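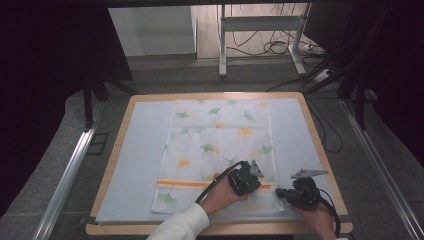

穆图·萨斯特里觉得，旅馆的床品根本不该自己洗，交给外面的洗衣厂，省下来的时间多接几间客人更划算。他在布莱克本路上经营过两家小客栈，这话他对布西西韦·波特希特讲过不止一遍。波特希特每次都听完，然后照旧把床单送进自家后院的洗衣房。

她的旅馆叫普莱内罗，十二间客房，一栋主楼加一排平房。洗衣房在平房尽头，原先是放园艺工具的。我们约在上午退房以后见面，她一边接电话一边领我往里走，说最忙的时候已经过去了，可以坐下来讲。

“穆图算的是钱，他算得没错。”她说，“单看每公斤的价格，外面比我便宜。但他没有算丢的和坏的。”

刚开业的头两年，普莱内罗的床品全部外包。洗衣厂隔天来收一次，隔天送回一次，中间要备三套周转。送回来的东西经常对不上数，有时候少两条浴巾，有时候多出别家的枕套。波特希特说，少了可以索赔，可是每次都要翻单子、打电话，对方说下一车补，下一车又忘了。真正让她下决心的是枕套。她不喜欢全白的床，枕套一直用带花色的，在洗衣厂跟别家的白布草一起高温洗，几个月下来颜色就发灰。

“客人不会说你的枕套褪色了。客人只会觉得这房间旧。”

收回来自己洗的那年，她在账本上记了一个数：全年换洗枕套3,838只。这个数字她现在还记得，因为当时是靠它来决定买多大的机器。她最后买了两台中型洗衣机和一台烘干机，没有买熨平机。供应商格里斯塔的人劝她一步到位，她嫌占地方。

没有熨平机，就得在叠法和晾法上下功夫。管洗衣房的是贝基·兰珀萨德，在这里做了四年。他话不多，问一句答一句。我问他最要紧的是哪一步，他想了一会儿，说是烘干机停下来以后的那几分钟。

“停了就要拿出来。”他说，“放在里面半个小时，褶子就压死了，再怎么抹都抹不平。宁可少烘一点，拿出来还有一点潮，铺平了用手推一遍，叠好，摞起来，上面压一摞毛巾。第二天拿去铺床，看上去跟熨过差不多。”

床单他不肯一个人叠。他说一个人也叠得出来，但边对不齐，铺的时候要多拽几下，时间又还回去了。枕套可以一个人叠，先把开口那一头理平，再对折，最后折成三折，开口朝里。这样服务员从架子上抽一只，不会把旁边的带散。

关于洗涤剂，他的意见跟包装上的说明不太一样。他用的量只有标明的一半，多漂一次水。普莱内罗这一带水质偏硬，洗涤剂放多了漂不净，布会发硬，白的会发黄。柔顺剂只给毛巾以外的东西用，毛巾用了柔顺剂不吸水，他说这一点每来一个新人都要讲一遍。

污渍另外处理。粉底和口红最多，其次是红酒，再就是防晒霜。防晒霜最麻烦，洗之前看不见，洗完才显出一片黄。他的做法是把枕套和枕巾单独分出来，凡是夏天的，一律先用洗洁精擦一遍领口那样的位置，再进机器。漂白水锁在柜子里，花色的东西不许碰。

“我试过一次。”他说，“坏了一整套，从那以后就锁起来了。”

波特希特接过话，说那一套后来剪成了抹布，现在还在厨房用。

我问她，自己洗到底是不是更贵。她把账本拿出来给我看，没有让我抄。按她的算法，水、电、洗涤剂和兰珀萨德的工钱加在一起，每个月比外包多花500兰特上下浮动，淡季多一些，旺季基本持平。但床品的寿命长了。外包的时候枕套一年要换一批，现在能用到第三年。周转也从三套减到两套半，所谓半套是指只备枕套和浴巾，不备被套。

“我不劝别人这样做。”她说，“房间再多一点，或者没有后院，我自己也不会做。”

西布西索·亨德里克斯替几家民宿做采购，普莱内罗的布料也是他找的。他对这件事的看法更实际。他说小旅馆买床品最容易犯的错误是看支数，以为越高越好。高支的料子手感好，但薄，经不起每天洗。他给旅馆推荐的一般是中等支数的平纹棉，混一点涤纶也可以，干得快，不容易皱。客人晚上关了灯睡觉，很少有人分得出来。

“枕套要多买。”他说，“一套床单配两套枕套，我都是这么下单。床单坏得慢，枕套坏得快，等到床单还好好的，枕套配不上了，同样的花色往往已经停产。”

他说花色这件事，他跟波特希特争过。他主张用白的，坏一只补一只，哪家都买得到。波特希特不同意，最后折中，被套用白的，枕套用带花的，一次买够三年的量，没拆封的放在主楼的壁橱里。壁橱里放了樟木块，她说隔一阵子要拿砂纸磨一磨，不然没有味道。

采访到后半段，艾奥娜·克鲁克香克打电话来问二月的账单。她是会计，每季度来一次，平时在电话里说。波特希特把电话按成免提，顺便问她怎么看洗衣房。克鲁克香克说账面上看不出有多大好处，也看不出有多大坏处，只是机器的折旧要记得留出来，烘干机再过两年恐怕要换。波特希特说知道了，已经在看。

她看中的是一台容量更大的，但后门的宽度不够，得拆门框。兰珀萨德不赞成换大的。他的理由是大机器要攒够了才开，攒着的脏床品没有地方放，堆久了有味道。两台小的轮着来，一台坏了还有另一台。

“去年就坏过。”他说，“配件等了九天，靠一台也撑下来了。”

这件事两个人还没有商量出结果。我走的时候，波特希特正在给做门框的师傅打电话，问星期六能不能来量尺寸。

近期文章
佩德斯特德街的早餐店为什么只开到十一点
小客栈的热水器：换还是修
后院晾衣绳的几种拉法
硬水地区的水壶怎样除垢
一位前台的夜班记录

联系编辑部 | 投稿须知 | 版权所有，未经许可不得转载 | 返回顶部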